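Can It Stock a Shelf Yet? Pictures and Notes from My Shop-Robot Rabbit Hole

Posted 19 May 2018 by Marisa Sala

I ran the candy counter at a little corner store in Temham for years, so whenever somebody tells me the robots are coming for retail I want to know one thing: who's going to face the shelves? You know, pulling everything to the front, turning the labels out, getting the chocolate back where it belongs after a kid has been through it. I loved that job and hated it in the same ten minutes. So I've been pestering people at Gralero (they do small automation projects, mostly for shops and bakeries) to let me hang around and ask dumb questions, and they've been very patient with me!

This page is where I'm putting the results. I've sorted it by chore, because that's how I think about a shop. Click around, leave a comment, argue with me.

Straightening the snack display

This is my old job in a nutshell. Two Snickers on the upper steps of a clear riser, one logo right way up and the other upside down, and a box of chocolate chip shortbread sitting down at the front corner at a slant. I'd have had that fixed before the coffee was ready. For a gripper, though, I'm told the see-through stand is the nasty part: clear plastic lets the table show through and throws little lines of glare off every edge, so where does the shelf start? And a candy bar wrapper is slippery and squishy and crimped at the ends. Squeeze the crimp, squeeze the middle, squeeze the whole thing flat... I have opinions on this, and I shared all of them. 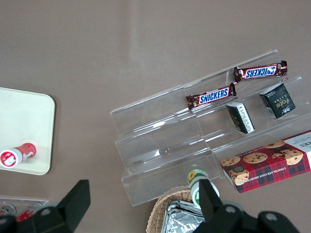
Putting drinks back where they go

No picture for this chore yet, but it gets its own heading because I argued about it the whole drive home. Cans are easy, right? Hard, round, all the same size. Well, sure, if they're standing up. Lay one on its side and it wants to roll, and then you've got to pick it up and turn it as well. I can do that without looking, with a phone under my chin. The engineers I talked to would happily give up lunch for a wrist that good.

Bottles are worse, if you ask me. Every shape is different and some of them are top-heavy. My old shop carried 118 kinds of drink, and I could tell you where every one of them lived.

Wiping down the counter

Also waiting on a picture. A flat, bare counter seems very doable and I'd hand that over tomorrow. A counter with trays and baskets on it is another matter, since you have to move everything, wipe, and put it all back, and now we're at shelf-straightening again (it always comes back to shelf-straightening).

So, would I hire one?

For a stockroom with 1,000 identical boxes, yes, today. For the front counter of a shop like mine, with crinkly foil packs and seasonal cookies and something new every week, I'd still rather have a teenager and a radio. A friend in Nurkirstead who owns a much bigger store than I ever did says she'd take a slow robot if it worked all night, and I can't really argue with that. Nights are long. If it straightened 61 things by morning she'd be thrilled.

I'm going back in June, and I've asked to see folding (dish towels first, please, then we'll talk about fitted sheets). The folks over at Peñalver have promised me a look at their bakery trays too. If there's a chore you want me to ask about, put it in the comments and I'll take the list with me.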